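**Gripper notes, October 2025** (long thread, get a coffee)

**1/** So I finally have two grippers on the same arm in the same month, which has been my dream since spring, and I promised a few of you I'd write it up properly. The contenders are the Cindel two-finger, the one I've been using forever, and the newer Plirkon, which Torunn Lindqvist was kind enough to lend me with a very stern note about the screws.

**2/** The job is toy kitchen stuff. Plate, ketchup, fruit, colander, that sort of thing. I know it looks silly next to a proper benchmark set, but toy food is slippery and light and oddly shaped, and it has taught me more about bad fingertips than any box of foam cubes ever did.

**3/** The colander is the one I care about most. Thin lip, sloped sides, full of tiny holes, and every gripper I've ever tried has its own opinion about where to hold it.
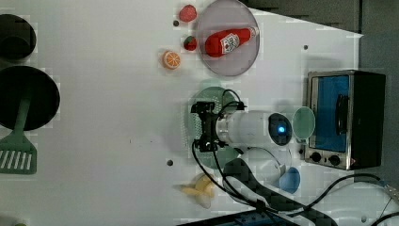 **4/** With the Cindel I had to come in very square to the rim. If the wrist was even a little bit rotated, one finger touched first and pushed the whole thing across the table before the other one got there. You can fix a lot of that in software (I did, over a couple of long evenings!) but I'd rather have a gripper that forgives me.

**5/** The Plirkon has a bit of give at the fingertip, and that helps so much. It closes, it settles, and then it's holding. I ran the same set of pickups on both, 31 each, and the Plirkon dropped the colander 2 times. The Cindel I'd prefer not to talk about. OK fine, it was more than 2.

**6/** Cables, though. Oh, the cables. Both grippers want theirs to leave the wrist in the least helpful direction, and you end up with a loop hanging right where you're trying to work. Costel Zamfir suggested a longer loop tied further back along the arm, and it's better, but I'm still watching it like a hawk every time the wrist turns.
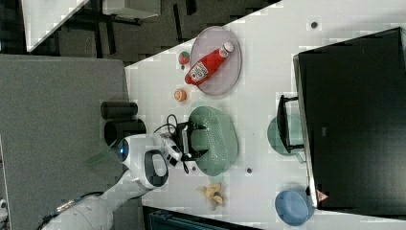

*Fingers reaching into the green colander, ketchup on the plate behind.*

**7/** Cameras next, and I'll try to be shorter. I tried one view from straight overhead and one from an angle. Overhead is lovely for planning where to go, everything is laid out like a map, and then the arm comes in and covers the exact thing you wanted to look at. The angled view is messier, but you can judge how far down the fingers are, and for anything with a rim I've stopped working without it.

**8/** Fast moves are where I got humbled. I'd turned the speed up in September because I was impatient, and at that setting the arm is a smear in the overhead view. Relu Vasiliu told me to shorten the exposure and add light before blaming the detector. He was right and I have told him so, and now I'm telling all of you. 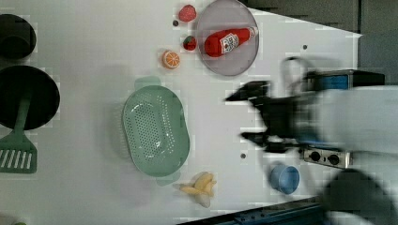 **Did you need a different controller for the second gripper?**

The same one runs both. I'm on a Zekimari, and all I changed was the closing force and the tool offset. Remeasure the offset yourself, please, and don't copy it off the data sheet like I did the first time.

**9/** Speaking of closing force: start low. Lower than you think. The banana squirms out if you're too gentle, but the soft stuff gets tired quickly if you squeeze it all day, and I'd love to still have strawberries by the end of the year.

**10/** Since a few people asked about logs, I have 3603 saved moves across both grippers, and 2965 of them are labeled well enough to share. The rest have notes like "weird, look at this later," which past me thought was plenty. Vasilică Gavrilă is helping me go through them, bless him.

**11/** Where I've landed for now: Plirkon for anything with a lip or a curve, Cindel for bottles and plain shapes, where the stiffer fingers feel more sure of themselves. If I could only keep one it'd be the Plirkon, but Torunn wants it back, so that's a conversation for the two of us.

**12/** Next up is the Nedelcu wrist adapter, so I can swap grippers without taking everything apart. If you've used one and have thoughts on how well it holds its position after a swap, please reply, even if it's just a grumble. I read them all!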